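Gripper comparison – final report, group 2
Liam Phelan, Kerstin Skjelbred
Advisor: Holger Dahlgren

Goal: pick fingers for the toaster oven task. Two sets tested on the same arm, Haugland (flat metal face) and Dredau (rubber pads). Wrist camera on for all runs, 15 runs per set. 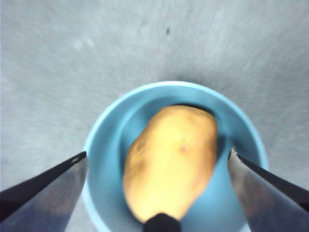 Grip force was the hard part. Too low and food slips, too high and it dents. A peeled potato in a round bowl leaves hardly any room at the sides, so the fingers have to come in steep and close slow. Haugland fit better here, Dredau pads kept rubbing the rim.

Camera next. Fast wrist moves gave blurry frames and the tracker lost teh bowl. We capped the speed – helped a lot, but runs got longer.

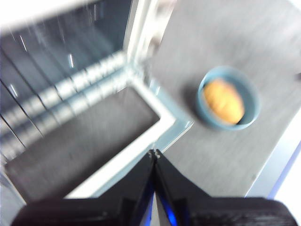

Controller

Stock one, then Kerstin's version with a slower approach. Delay was 219 ms on stock. Closing the fingers before travel made the path planing simpler. 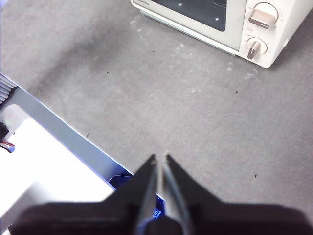

Hers stopped cleaner so we kept it. Still to do: rerun Dredau with thinner pads, redo the force table.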